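Pendari Acoustic Recorder, Model 6
Field unit for bird and amphibian monitoring

Kerslake Field Supply > Monitoring > Passive acoustic recorders

Part no. 867
Availability: ships from the Jumton warehouse
Sold as: recorder, strap, foam windscreen pair, desiccant pack. Batteries and memory cards are sold separately.

Overview

The Pendari Model 6 is an unattended sound recorder for surveys of birds, frogs and other calling animals. It records on a schedule set by the user and stores files to one or two removable cards. It has no cellular or satellite link. Units are normally left at a station for several weeks and collected at the end of the survey period.

The Model 6 replaces the Model 5. Mounting hardware is the same, so existing brackets and straps can be reused. Schedule files written for the Model 5 will load, but the gain setting must be entered again by hand. The preamplifier is different and old gain values will give recordings that are too loud.

Housing

The case is a two-part molded shell with a continuous gasket. Four captive screws close the lid. Tighten them in a cross pattern until the lid meets the stop, then quit. Over-tightening deforms the gasket and is the most common cause of water entry in units returned to us for service.

The lid has a tab with a hole for a small padlock or a wire seal. The case is supplied in dull green only. Do not paint over the microphone ports or the pressure vent on the underside. Stickers and station labels should go on the back, where they will not lift in the sun. 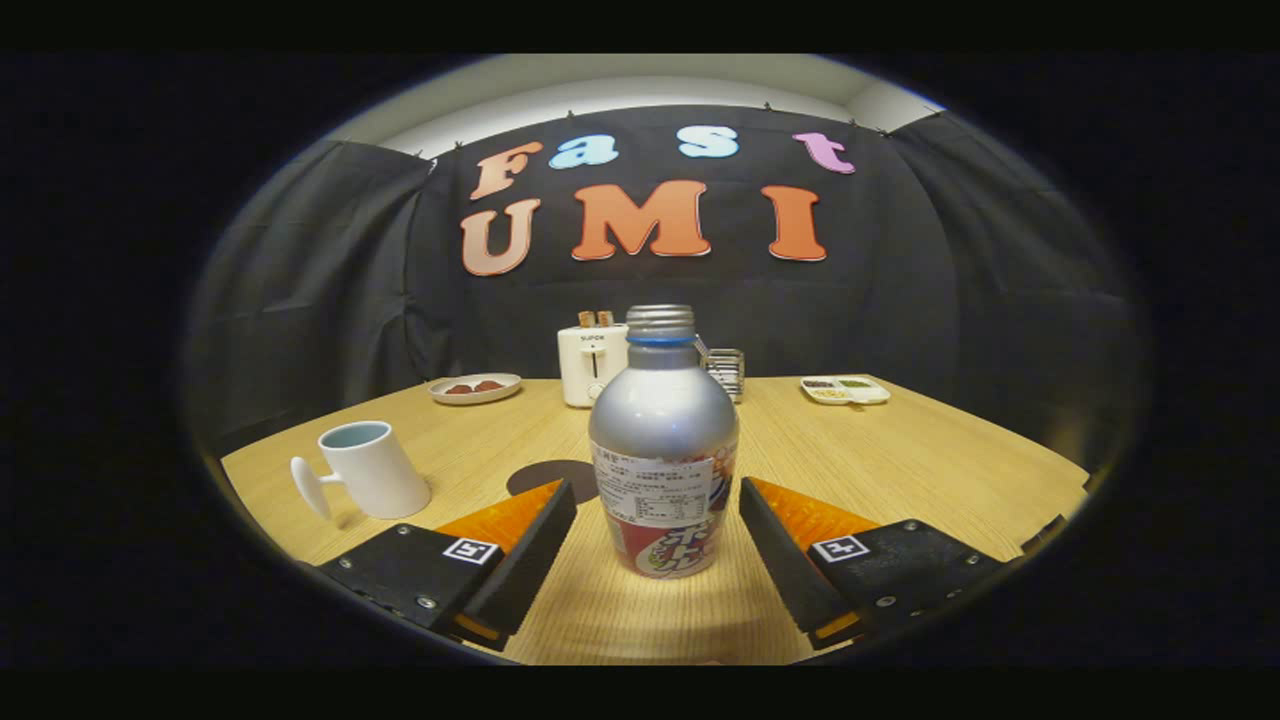
Microphones are fitted on the left and right sides and can be changed without tools. Each one is matched at the factory and carries its own serial number. Record that number along with the station name - sensitivity drifts with age, and a season of data is hard to interpret if the microphones were swapped and no one wrote it down. We recommend a bench check before every deployment and replacement after two full seasons outdoors.

Recording schedules

Schedules can be set by clock time or relative to sunrise and sunset. For sun-relative schedules the unit needs latitude, longitude and time zone. It will not correct for daylight saving time. Most users leave the clock on standard time all year.

A typical songbird schedule runs from 30 minutes before sunrise to three hours after. For night-calling frogs, five minutes at the top of each hour from dusk to midnight is usually enough to confirm presence. Up to 33 schedule blocks can be stored. Blocks that overlap are merged, and the higher sample rate is used for the merged section.

Specifications

Channels: two, individually switchable
File format: WAV, uncompressed
Card slots: two, full-size SD
Power: four D cells, or external 12 V through the side connector
Display: two-line, non-backlit
Clock backup: coin cell, user replaceable
Mounting: strap, screw or post bracket

Batteries

Use alkaline or NiMH cells. Do not mix types or ages. In cold weather NiMH cells hold voltage better, and the low-battery cutoff should be set to match (Menu > Power > Cell type). Remove all cells before storage. Leakage damage is not covered under warranty.

Choosing a site

Strap the unit at chest height to a trunk no wider than the case. A wide trunk blocks sound from behind. Stay away from running water, loose bark and branches that can rub the windscreens. On public land, check permit conditions before leaving any equipment overnight.

Noemí Ocampo's setup notes for wetland stations are packed with each unit. They cover post mounting in soft ground and the spacing of stations along a shoreline.

Software

Fosine Desktop reads the cards, renames files by station and builds a simple call index. It is a separate purchase. The recorder does not require it, and the files open in any standard audio editor.

Service and parts

Gaskets, lids, microphones and connector caps are stocked as spares. Pendari will supply parts for the Model 6 through 2030. Send units for service with cards and batteries removed, and include a short note on the fault and the firmware version shown at startup.

Related items

Post bracket, galvanized
Spare microphone, matched pair
Replacement gasket set
Windscreens, foam, pack of ten
External power cable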